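Home | Columns | Repair | Letters | Archive | About

We use cookies to remember your settings. Accept | Manage

Reading time: 4 minutes

Leave the Side Panel Easy to Open

I have an opinion about desktop computers, and it is an old-fashioned one. A computer case should be made for the person who opens it, and the hard drive should be the easiest thing in it to take out.
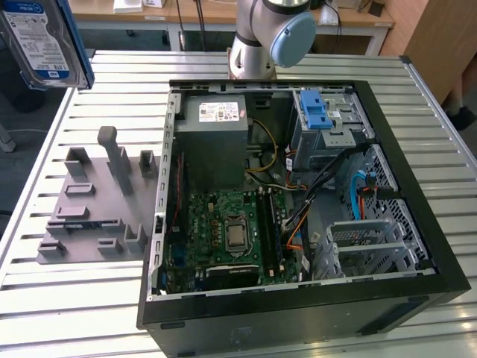
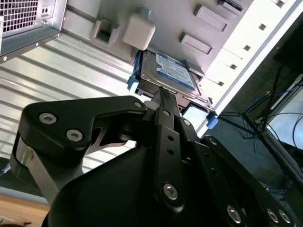
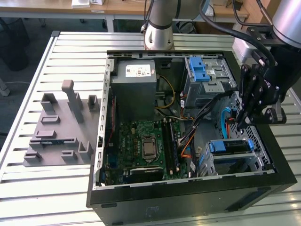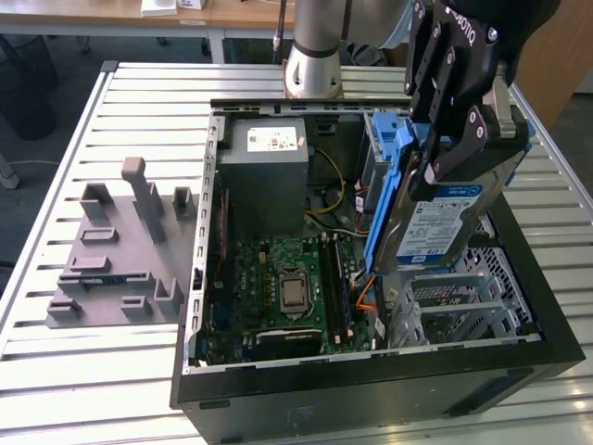 Carkden, December 15, 2000

When I came to Carkden I did not have much English, but I had a screwdriver, and the screwdriver was understood everywhere. My first work was in the back room of a shop called Madigan, where people brought machines which did not start any more. I was there for 13 months. I learned the names of the parts before I learned the names of the vegetables in the market, and I still have to think before I say "zucchini."

In that room I began to divide all computers into two families. In the first family, you put the tower on its side, take away the panel, and everything is in front of you. The power supply has its corner, the board lies flat like a small green town, and the drive sits in a plastic tray with a colored latch. In the second family, you must remove one part to see the next part, and a third part to free the first one. The two families often cost the same in the shop. The difference comes later, and it is paid by whoever has to repair them.

I want to speak especially for the colored plastic. Some people laugh at it. They say it looks like a toy, and that a serious machine should be gray or black inside. I disagree strongly. A blue latch on a dark case is a sentence without words, and it says, "Put your hand on me." For a person who is reading the manual in a second or third language, or who has no manual, such a sentence is worth more than a whole chapter. When every piece has the color of the metal, you pull a little on each one and you hope.

The tray itself is also a good idea. A drive fixed with four screws deep in a cage is not difficult to remove on a quiet morning. But people do not open a computer on a quiet morning. They open it when the letters of ten years are perhaps lost, or when the accounts must be sent tomorrow. In July I helped an office on the Zotalau side of the river which had 38 machines, all from the same order. In 20 of them I changed the drive. I had to lay each tower down, and then work with two fingers in a space made for one. I dropped screws under the board, and I had to tip the machine and shake it gently, like a person who is trying to get a coin from a money box. With trays I would have finished before lunch. I finished after dark, and my hands looked as if I had been washing a cat.

There is an argument against me, and I will give it fairly. Trays and latches cost something, they can break, and most owners never open the case at all. A man at the Dillumby market, who sells used parts, told me that of 83 old towers he bought last winter, most still had the factory sticker across the panel. Why should everybody pay for a latch that almost no owner will touch? I have thought about this for a long time. My answer is that the owner does not touch it, but the machine will be touched. A technician will do it, or a nephew, or the man at the market who takes it apart for the memory and the drive. A thing has more than one owner in its life, and I think the design should be polite to the second and the third one too.

I am less sure about cables. A cable needs some extra length or it cannot be unplugged, and extra length has to go somewhere, so it makes a loop over the exact part you want to reach. I have seen cables tied very nicely at the factory, and I had to cut all these ties to move one plug. I have also seen a case where nothing was tied and I preferred it - the wires could be pushed aside with the back of the hand. Different colors help here as well. If the data cable is orange and the power wires are yellow and black, I can follow each one with my eyes from end to end.

Please do not understand me wrongly. I do not ask that everybody should repair their own computer. My neighbor should not, and I have told him this. I ask only that the buyer, before paying, should say to the seller: "Open it, please, and show me how the drive comes out." If the seller needs a long time to find the answer, the buyer has learned something about the next years with this machine. I did this in two shops last month. In the first they were happy to show me. In the second they told me that opening the case was not allowed, and I bought my computer in the first.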